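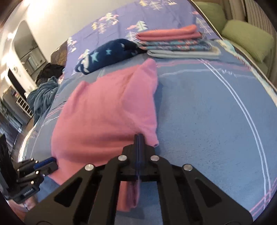 Photo: Narnstead Home Guide, 23 July 2018

Section 6. Folding fleece throws and other plush things on the bed

I do all my folding on the bed, with the bedspread still on. It gives me a big soft surface at a decent height, and a pink fleecy thing on a blue spread is easy to keep track of (pink on pink, I lose the corners every time!).

1. Pull the bedspread smooth first. If yours has stripes like the blue one in the photo, great, you can line an edge up with them later.

2. Move anything already rolled to the far side. My starry navy blanket always goes there.

3. Drop the piece you're folding in the middle in a heap. Don't fuss with it yet.

4. Find one edge and pinch it, then lift until a corner shows itself. Plush fabric likes to curl under, so check for little rolled corners and flatten them with your palm.

5. Spread the whole thing out, then fold it in half the long way, and in half again.

6. Roll from the short end. Go snug but not tight, or the pile gets crushed and you'll see the marks in November when you pull it out again.

Note: The roll fits upright in the Nieto bin, and it lies flat in the Fistari drawer insert. Bigger throws only go in the drawer.

Caution: Please don't roll anything that's even a little damp. I did it once and the musty smell took two washes to get out.

If your piece is too thick to roll, skip to Section 10 for the flat stack.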